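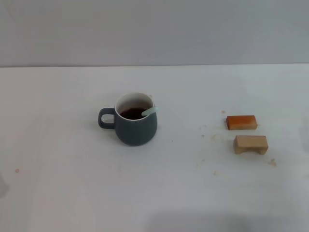
Blue mug on a white tabletop.

Mobile Platforms, Unit 6: How an app finds out something happened
Notes by Lahcen Hajji

Last time we stopped halfway through the life cycle diagram, right where the app goes to the background and the system is allowed to take its memory back. Keep that diagram handy, because everything in this unit hangs off it.

The question for this unit sounds tiny. Your app isn't running. A message for it arrives at a server. How does the phone light up? I love this topic (you'll notice), and it's one of the few places where you can see battery, network and operating system all pulling on the same rope!

6.1 Polling

The oldest answer is to keep asking. The app wakes up, opens a connection, says "anything new?", gets "no", and goes back to sleep. It works, it's easy to write, and on a wall-powered machine it's often fine. On a phone it hurts, and the data is the small part of the cost. Powering up the radio is expensive, and after the last byte the radio stays in a high power state for a while in case more is coming. So a request of a few bytes can cost nearly as much as a much bigger one.

Our running example is Troldale, the little notes app you've been building in lab. The first version polled. In the test log we'll use in lab there are 1270 requests, and only 597 of them brought back anything new. Work out the share of wasted wakeups before you read on. Then think about what happens if you halve the polling interval - does the number of useful replies go up?

6.2 One shared connection

Now suppose every app keeps its own connection open so the server can talk first. No more asking! But each connection needs a small keep-alive message every so often, or some box in the network will drop it. Ten apps, ten sets of keep-alives, all on different timers. The radio never rests.

The fix is lovely. The operating system holds a single connection to a push service, and every app's messages travel over it. The steps:

1. The app asks the system to register for push.
2. The system gets a token from the push service and hands it to the app.
3. The app sends the token to its own server.
4. When there's news, the server sends the token plus a short payload to the push service.
5. The push service delivers it to the device, and the system decides what to do with it.

People mix up steps 2 and 3 on the exam every single year. The token names one app on one device. It isn't a user ID, and it can change, so the app should send it again whenever the system reports a new one. A server that holds on to old tokens forever ends up pushing into the void.

6.3 Payloads

Keep them small. In Borel, the practice push server we run for the course, the limit is 3268 bytes including the headers, and anything larger is refused with an error. Don't try to squeeze a whole note in there. Send "note changed" and an identifier, and let the app fetch the rest when it gets a chance to run.

Also, delivery is best effort. Messages can be late, merged together or dropped. If your app shows wrong data because one push went missing, the design is wrong, so always sync when the app comes to the foreground.

6.4 Visible and silent

A visible push shows a banner and the user decides. A silent push wakes the app for a short spell of background work with nothing on screen. Systems ration the silent ones pretty hard. Driss Fawzy will go over the rationing rules in his guest hour, using Younis as the case study, and he has some great battery traces, so please come with questions.

Permission matters too. Ask at the moment the user does something that makes notifications useful, such as setting a reminder. Asking on first launch gets you a quick "no", and on most systems you can't easily ask twice.

Lab 6

Work in groups of 2. Take your polling version of Troldale and move it over to push using Borel. Hand in:
- the registration code, with token refresh handled
- a log of one full sync after a dropped message (use the drop switch in Callon, the network simulator from Unit 4)
- half a page comparing wakeups before and after

Reading for next time: the chapter on background tasks, up to 40 pages depending on your edition. Skip the section on alarms, we'll do that in Unit 8.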